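Dumlao tabletop arm kit – short review after a month

Ordered the two-arm bundle in January, set up took most of a weekend. Manual is ok up to the wiring chapter then it just sort of gives up. Support (Jomar Dalisay, if you get him, good) sent me a better diagram the same day.

Good stuff first. Grippers are solid. Repeatability fine for bench work, pick up, put down, tidy away. Teaching a move by hand is quick, my 12 year old got it. Software opens fast, saves fast, has crashed 3 times total. Fans quieter than the Kerier I had before – no contest there.

Now it spends its days on tidying tasks. Cable bundles with a hook-and-loop strap round them are the best test I know, soft, lumpy, never the same shape twice. Plant pots easier. Flat sheets still a pain, fingertips are too thick to get under a edge. Buy the thin tips, $175, should be in the box.

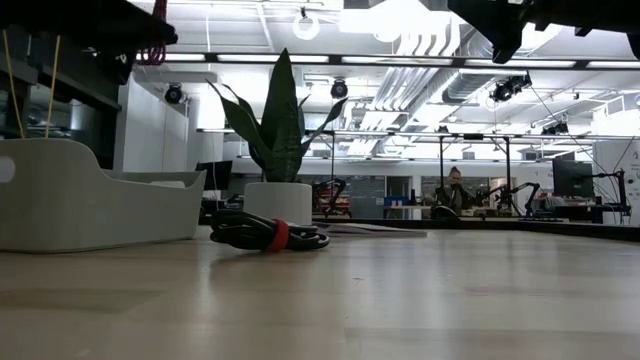
Marit Kristiansen wrote in to say the thin tips wore down on hers after over 3,000 grasps, and that the Prolik ones fit the same mount if you swap the screws. She also wants to know if the June firmware kept the old calibration files. It did for me, but back them up.

Bad stuff. Power brick gets hot. Error 666 means four differnt things depending on the arm. Spare parts only thru Jalludel, and shipping is slow – two weeks for a bag of bolts.

Would I buy again, yes, for a bench. Not for anything heavy. Four stars, five if they fix the manual.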